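자주 묻는 질문: 아르니마리(Arnimari) 세탁물 수거·배달 서비스

최종 업데이트: 11월

이용 신청

회원가입을 해야 하나요?
네. 휴대전화 번호와 수거 주소만 있으면 가입할 수 있습니다. 비회원 주문은 받지 않습니다. 한 주소에 여러 명이 거주하는 경우 각자 가입해도 되고 한 계정으로 묶어도 됩니다. 한 계정으로 묶으면 세탁물이 섞여서 돌아가므로, 따로 받고 싶으면 수거 가방을 나누고 가방마다 이름표를 달아 주세요.

어느 지역까지 오나요?
현재 고르키크(Gorkik) 전 지역과 포무타리(Fomutari) 강변 쪽을 운행합니다. 포무타리 언덕 구역은 도로가 좁아 차량이 들어가지 못하며, 아래 정류장 옆 접수대에 직접 맡기셔야 합니다. 접수대는 오전 7시에 열고 오후 9시에 닫습니다.

수거 시간은 어떻게 정하나요?
주문할 때 오전 또는 저녁 시간대를 고릅니다. 정확한 시각 지정은 되지 않습니다. 기사가 출발하면 문자로 알려 드립니다.

집에 사람이 없어도 되나요?
문 앞에 두셔도 됩니다. 공동 현관 비밀번호가 있으면 주문 메모에 적어 주세요. 비밀번호는 해당 주문이 끝나면 삭제됩니다. 비가 오는 날에는 가방 입구를 꼭 묶어 주세요.

첫 수거 때는 가방이 없는데요?
깨끗한 비닐봉지나 쇼핑백에 담아 내놓으시면 됩니다. 전용 가방은 첫 배달 때 함께 드립니다. 보증금은 없지만 분실하면 다음 가방부터 비용이 붙습니다.

요금과 결제

요금은 어떻게 계산하나요?
물빨래는 무게로, 드라이클리닝과 다림질은 벌 수로 계산합니다. 물빨래 최소 주문 무게는 3kg입니다. 이보다 가벼워도 맡길 수 있으나 3kg 요금이 적용됩니다. 무게는 세탁 전에 잽니다.

집에서 잰 무게와 다릅니다.
체중계로 잰 값은 차이가 날 수 있습니다. 영수증에 적힌 무게에 의문이 있으면 배달 후 이틀 안에 문의해 주세요. 접수대에 남아 있는 계량 기록을 보내 드립니다.

결제는 언제 되나요?
계량이 끝난 뒤 등록한 카드로 결제됩니다. 현금은 접수대에서만 받습니다. 결제가 실패하면 문자로 안내하고, 결제가 될 때까지 세탁물을 보관합니다.

정기 이용 할인이 있나요?
한 달에 네 번 이상 이용하는 정기 주문은 배달비를 받지 않습니다. 정기 주문은 언제든 멈출 수 있으며 위약금은 없습니다. 수거 전날 오후 6시까지 변경해 주세요.

세탁 방법

제 빨래가 다른 사람 것과 섞이나요?
섞이지 않습니다. 물빨래는 주문별로 기계 한 대를 따로 씁니다. 건조도 마찬가지입니다.

흰옷과 색깔 옷은 나눠서 빨아 주나요?
기본은 한 번에 찬물 세탁입니다. 분리 세탁을 선택하면 두 번으로 나누며, 나눈 뒤의 무게와 관계없이 분리 세탁 요금이 추가됩니다. 새로 산 청바지나 진한 색 면은 첫 세탁 때 물이 빠질 수 있으니 따로 담아 주세요.

세제는 무엇을 쓰나요?
무향 액체 세제를 씁니다. 섬유유연제는 기본으로 넣지 않고, 주문 메모에 적으면 넣어 드립니다. 피부가 민감한 분은 본인이 쓰던 세제를 작은 병에 담아 같이 보내셔도 됩니다. 병에 이름을 적어 주세요.

얼룩이 있는 옷은 어떻게 하나요?
얼룩 위치를 메모해 주시면 세탁 전에 따로 처리합니다. 무엇이 묻었는지도 적어 주시면 도움이 됩니다. 기름, 잉크, 염색약 얼룩은 완전히 빠지지 않을 수 있습니다. 집에서 표백제를 이미 썼다면 꼭 알려 주세요.

건조기에 넣으면 안 되는 옷이 섞여 있습니다.
세탁 표시를 확인하고 분류하지만, 표시가 지워졌거나 잘려 나간 옷은 판단하기 어렵습니다. 자연 건조가 필요한 옷은 별도 봉투에 담고 "자연 건조"라고 적어 주세요. 자연 건조를 하면 배달이 하루 늦어집니다.

받지 않는 품목은 무엇인가요?
가죽, 모피, 카펫, 전기담요는 받지 않습니다. 애완동물용 방석은 커버만 받습니다. 베개는 세탁 표시가 남아 있는 것만 가능합니다.

맡기기 전 준비

옷을 개어서 넣어야 하나요?
그대로 넣으셔도 됩니다. 다만 뒤집힌 양말과 소매는 펴 주시고, 셔츠 단추는 풀어 주세요. 지퍼는 반대로 잠가 두는 편이 좋습니다. 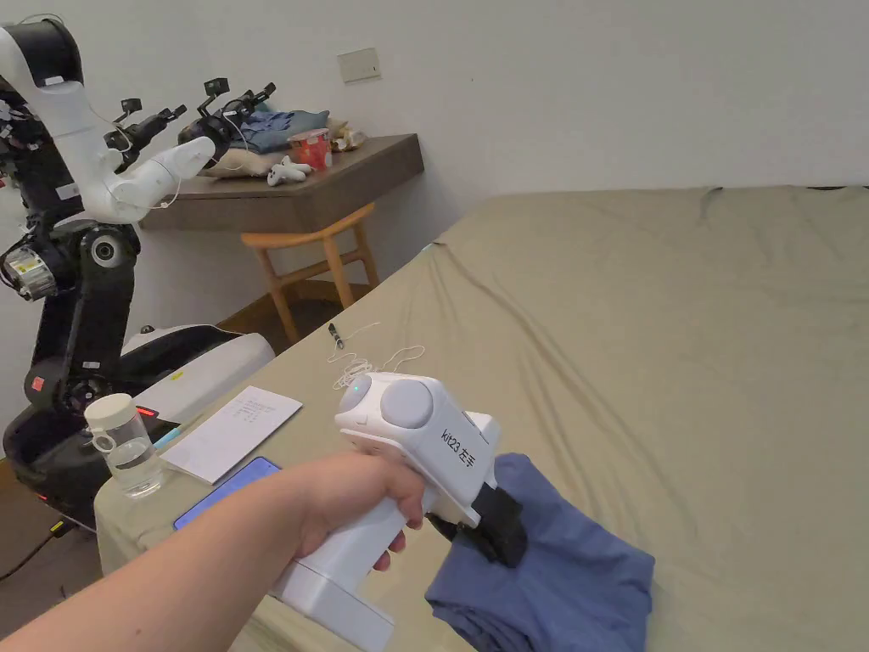 침대 위에 놓인 파란색 면 옷. 개지 않은 상태로 담으셔도 됩니다.

주머니에 물건을 두고 보냈습니다.
세탁 전에 주머니를 확인합니다. 물건이 나오면 작은 봉투에 넣어 세탁물과 함께 돌려 드립니다. 휴지나 영수증은 따로 보관하지 않습니다. 귀중품을 넣은 것 같다면 바로 전화 주세요.

침대 시트와 이불도 함께 담아도 되나요?
시트와 베갯잇은 물빨래 무게에 포함되므로 옷과 함께 담으셔도 됩니다. 이불은 별도 품목이며 장당 요금입니다. 고무줄이 들어간 매트리스 시트는 안에 작은 옷이 말려 들어가기 쉬우니 털어서 넣어 주세요.

배달과 문제 해결

얼마나 걸리나요?
물빨래는 수거 다음 날 저녁, 드라이클리닝은 수거일로부터 5일 안에 배달합니다. 11월에는 겨울 외투와 이불 주문이 많아 하루 더 걸릴 수 있습니다.

옷이 없어졌거나 손상됐습니다.
배달 후 이틀 안에 사진과 함께 접수해 주세요. 담당자 수마티 셰노이(Sumathi Shenoy)가 주문 기록을 확인하고 연락드립니다. 보상액은 구입 시기와 상태에 따라 정합니다. 파체코(Pacheco) 공장에 맡긴 드라이클리닝 품목은 공장 확인이 필요해 답변이 더 걸립니다.

양말 한 짝이 부족합니다.
대부분 시트나 이불 커버 안쪽에서 발견됩니다. 먼저 확인해 보시고, 없으면 주문 번호와 양말 색을 알려 주세요. 주인을 찾지 못한 물품은 접수대에 한 달간 보관합니다.

배달 주소를 바꾸고 싶습니다.
배달 당일 오후 2시 전까지는 주문 내역에서 직접 바꿀 수 있습니다. 그 뒤에는 접수대로 전화해 주세요. 운행 지역 밖으로는 바꿀 수 없습니다.

가방은 언제 돌려주면 되나요?
계속 이용하시는 동안에는 보관하셨다가 다음 수거 때 쓰시면 됩니다. 이용을 그만두실 때는 접수대에 반납하거나 마지막 배달 때 기사에게 주세요.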